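Orsolya Deák
12 Apr 2024

OK, thread time! I've been promising this one since March and people keep asking in replies, so let's do it. It's about a tiny change to how we train our tabletop picking policy, and why I think it's worth an afternoon of your life if you work with wrist cameras.

The short version: we teach the network to guess how many steps are left before the gripper closes. That's the whole trick. We call it Lirkurel (Vass picked the name, I lost the vote, moving on).

Longer version. Our old policy took in the camera views and spat out the next few arm motions. It was great at getting near stuff. Then, in the last little stretch, it would hover, nudge left, nudge right, and close on air. If you've trained one of these you know that hover. I see it in my sleep.
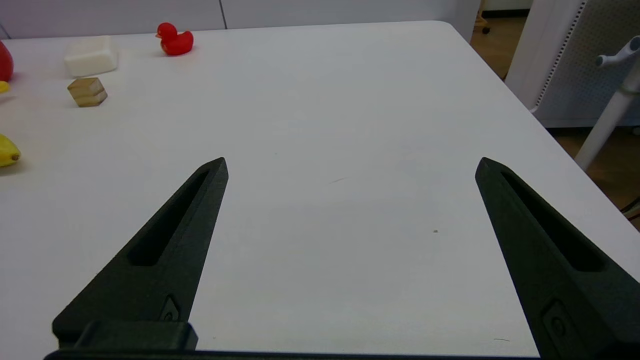
So I went back through a pile of the failed runs and scrubbed through the last bit of each one, frame by frame, coffee in hand. What I kept seeing was that the arm wasn't lost. It was usually pointed at the right thing. It just had no idea whether it was early or late in the reach, and early and late want very different motions!

Humans giving demos know this without thinking. When I teleoperate, I go fast, fast, fast, then slow way down, then squeeze. The policy copies the average of all that, and the average of fast and slow is a kind of mushy medium that's wrong at both ends.

The fix: take every demo you already have, find the frame where the gripper closes, and count backward. Every earlier frame gets a number. Closing is zero, the one before is one, and so on. No new labels by hand, no new hardware, no extra demos. We cap the count at 60 because past that the guess is pretty much noise and it drags the loss around.

Then you add a small head on the wrist camera features that predicts the count, and (this is the part I got wrong the first time) you feed that prediction back into the action head. If you only use it as an extra loss and don't feed it back, you get a nice plot and the same old hover. Ask me how long I stared at the nice plot.
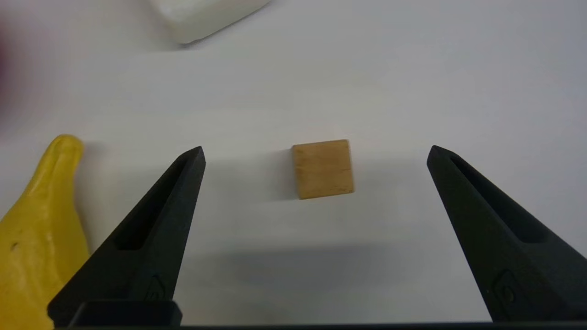

Numbers, for the number people. We trained on 650 demos, same ones as before, same seed, 3000 warmup steps for the countdown head before we unfreeze anything else. Then 80 test picks with each policy, swapping back and forth between the two so the lighting and my mood were shared fairly. The old policy got a bit over half. Lirkurel got 60. I was expecting a few extra picks and a shrug, so yeah, I yelled.

Where did the gains come from? Mostly small stuff. The wooden cube is the big winner. It's tiny, it's pale, and the table is white, so from the wrist it doesn't give you much until you're close. Bananas got better too but less, they were already OK. The plush barely moved, since you can be sloppy with a plush and it forgives you.

Where it doesn't help: the bowl. Picking up a bowl means getting one finger inside and one outside, and our failures there are about angle. Knowing you're five steps from closing does nothing for you if you came in crooked. I'd love ideas on this one.

It also gets confused when the target isn't in the wrist view yet. The countdown head just guesses something big and wobbly, and the arm crawls. We patched it by only trusting the countdown when its spread is small (we predict a spread along with the number, it's one more output, super cheap). Otherwise the policy runs as if the head didn't exist.

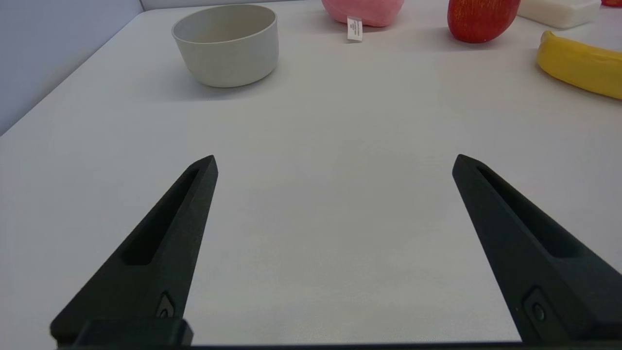 Wrist view, fingers open, objects along the back of the table.

Somebody in the lab asked the fair question, which is why not just use depth. Sure! If you've got a good depth sensor that works up close, try it. Ours gets patchy at the short distances where we need it most, and I like that the countdown learns from plain color images. It also picks up on things that aren't distance. With the apple it stretches out the last few steps, I'm guessing from how carefully all of us drive when something might roll.

Which brings up a warning. The countdown learns YOUR pace. We mixed demos from two people at first, me and a very patient student, and the head split the difference and was wrong for both of us. Normalizing each demo by the driver's median reach time cleared most of that up. If you have lots of drivers, do this first, before you touch anything else.

A quick word on the setup, as I got a bunch of questions. Household objects and toys on a white table, light panels behind it, two long fingers on the gripper. We reshuffle between runs. The table layouts come from a little script called Funville that tells us what goes where, and I follow it even when I don't like what it picked. Training and logging all run through Drutent, which is our in-house thing and is held together with love.
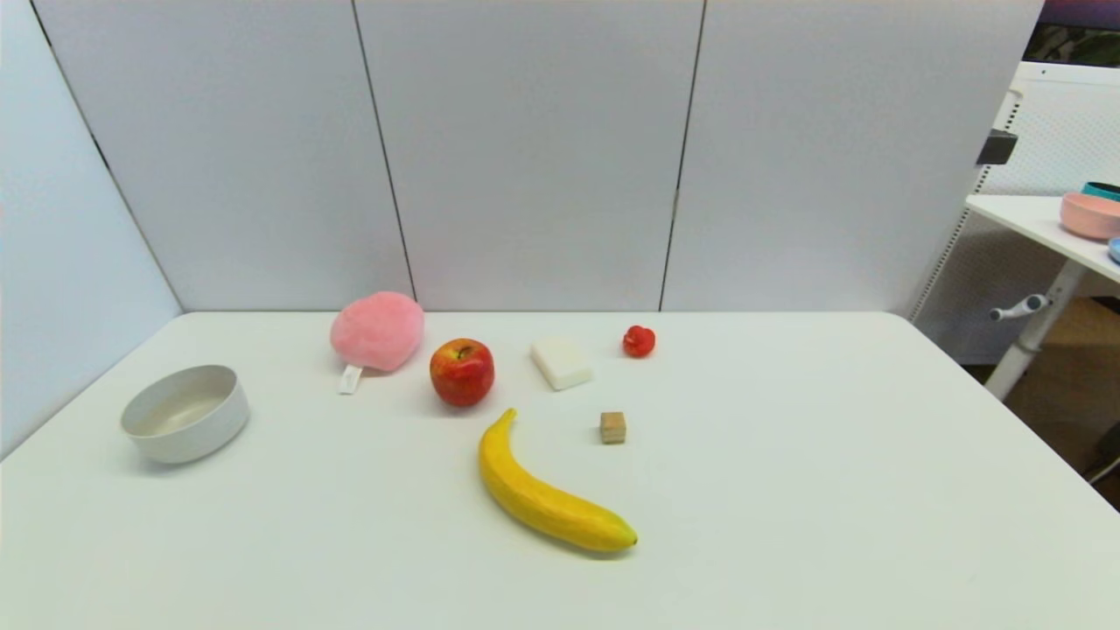 Orsolya Deák

One thing I haven't sorted out is whether the head camera should get a countdown too. I tried it for a day. The guess from up high was OK at the start of a reach and useless near the end, so right now it's wrist only. There might be something clever to do with handing over from one to the other, and I've got a half-written branch for it that I'm scared to open.

Things I'd tell you if you want to try it this week: cap the count, feed it back in, predict the spread, and check how fast your drivers go. Also watch the countdown live while the arm is moving! We put it on a little screen as one big number and found two bugs before lunch, including one where the frames were off by one in half our demos (mine, sorry).

Code needs a cleanup before I let anyone near it. Next up for us is clutter, with things touching each other, where I fully expect the head to count down to the wrong object. If you've got bowl ideas, replies are open, and I'll post the per-object table in this thread once I've double-checked the plush row.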